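Junior interior designer wanted at Endano, Rollville

Part-time to start, 1 place, studio-based with site visits

I've been putting this off since March and my desk has now disappeared under fabric books, so let's do it properly. I'm looking for a junior designer to join me at Endano, my small interiors studio in Rollville. We do homes mostly, with the odd café or waiting room when I can't resist, and I'd love some company that isn't the radio!

The job you'd be walking into is the Lindqvist house. It's a tall, narrow terrace with 6 rooms to do, a staircase that eats all the light and clients who adore colour but get nervous the minute a tin is opened (I do sympathise). I've drawn up the ground floor already. The upstairs is wide open, and I'd want your ideas on it from the first week, even the half-baked ones.

Day to day, you'd be measuring up, drawing plans, chasing samples, putting schemes together and coming along to client meetings. There's a fair bit of ringing suppliers to ask where a sofa has got to. You'd also help me sort the sample library, which stands at 1,069 pieces by my last list and is filed by a system I made up years ago and have since forgotten. If you like putting things in order, you and I will get on very well.

I don't mind whether you have a degree. A college course, a year in a paint shop, a flat you've done up on no money – all fine by me. What I do need is someone who can draw a room to scale, by hand or on screen, and who can talk to a plasterer without going pink. You should be happy on trains too, as some of our clients are out past Wilteo and I share the driving with precisely no one.

Hours are flexible and I mean it. I start at 9am, but if you have a school run we'll work around it. You'd get your travel paid, a key to the studio and a £200 allowance each year for books, exhibitions or a short course, whatever feeds your eye.

To apply, send me a letter of a page or less and up to six pictures of things you've made or arranged. Please include a few lines on a room you can't stand and what you'd do with it. Last time I advertised I had 70 replies and read every one over far too much tea, so do bear with me if I'm slow. I'll invite a handful of people in for a chat and a short paid task, which will be a mood board for a box room.

Applications close at 5pm on the last day of the month. If you've got a question before then, ring the studio in the afternoon – mornings I'm usually up a ladder with a tape measure in my teeth.

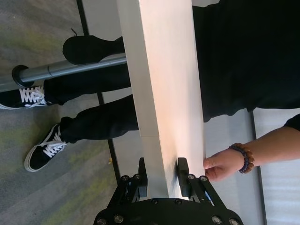
Words: the owner, Endano Interiors, Rollville
Filed under: Jobs, Studio news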